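Home | Talks | Notes | Contact

Bidding for a vehicle contract when you're the small shop
Speaker notes, 26/02/2024
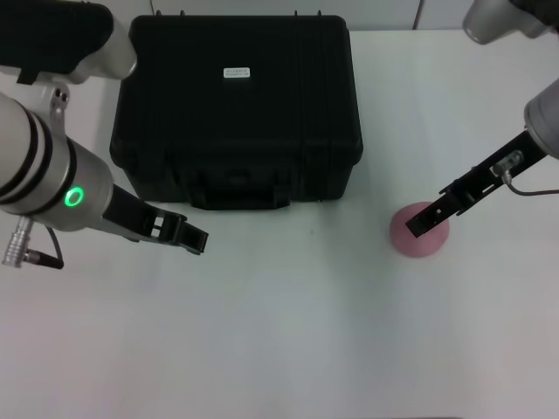
Opening

Hi everybody. Don't read the slide out loud, they can read it. Start with the phone call instead.

So the phone call. We're a supplier, we make seat mounts and stowage brackets for armored vehicles, and one November I got a call from a prime contractor called Skosar asking if we'd like to be on their team for a tracked vehicle bid. I said yes before I'd asked a single question. Great feeling! Then I hung up and realized I didn't know what country the vehicles were for.

(Pause. Somebody usually laughs. If they don't, keep moving.)

Who's in the room

Ask for hands — who sells straight to a ministry, who sells to a prime, who sells to somebody who sells to a prime. Most will be in the last group. Tell them this talk is for them, and the first group can go get coffee if they want.

What the prime wants from you

When Skosar came to see us, they sent 4 people and I'd planned a whole morning on our product. I had a brochure. They looked at the brochure for maybe a minute. What they wanted to know was where we buy our steel, who else could make the part if our building burned down, and how much of the work could move to the customer's country.

That last one is the big one. Local content. The customer wants jobs at home, so the prime promises jobs at home, and then the prime turns around and looks at you. We make a bracket! I couldn't see how you'd split a bracket between two countries. But you can. We ended up cutting and bending here and doing the weld, paint and final inspection over there, with a firm called Lukáč that had done farm machinery up to then and had really good welders.

Slide 6 — the partner question

Things I wish I'd asked Lukáč at the first meeting:

- Who owns the drawings if we fall out?
- Which inspection standard do you work to now, and who signs for it?
- Can your people get cleared, and how long did it take the last time?
- What happens to your regular customers when our order lands?

We asked all of these in the end, just far too late. The clearance one cost us 7 months. Say the number slowly.

Export paperwork

Keep this short, people glaze over. Main point: the bracket is a dull piece of metal until you write the name of the vehicle on the drawing, and then a license officer may want to talk to you about it. Check with your own licensing people before you email a drawing to anybody, including your new best friend at the partner firm. We got a stern letter. I've still got it in a drawer.

If someone asks about a particular country's rules, don't guess. Tell them to talk to a lawyer and move on.

Price

The quantity in the bid was 1000 vehicles. I priced for that. I was thrilled with my price. Then the customer trimmed the first order and kept an option on the rest, and my lovely price was still in the contract.

So ask for price breaks by quantity, in writing, before the prime freezes its offer. Skosar was fair about it when we went back, but they didn't have to be, and a company called Nindis that made the cable trays had a much rougher time than we did. (Don't go into detail on Nindis. They may be in the audience.)

The trials

The vehicle went off to the Kullo range for the mobility trials and I wasn't invited, which stung a bit. Suppliers at our level hardly ever are. What you can do is ask the prime for the fault reports on your own parts. We had two cracked mounts, both at the same corner, and we'd redrawn the part before the formal report was even typed up. That did more for us with Skosar than any visit I ever made.

If there's time: the story with the paint samples. If there isn't, skip to questions.

Questions

Likely ones are how we paid for the tooling (bank loan, and I didn't sleep much) and whether I'd do it again. I would, with a longer list of questions for that first call.

Leave the contact slide up while people are packing away.

Contact: use the form on the Contact page | © All rights reserved | Back to top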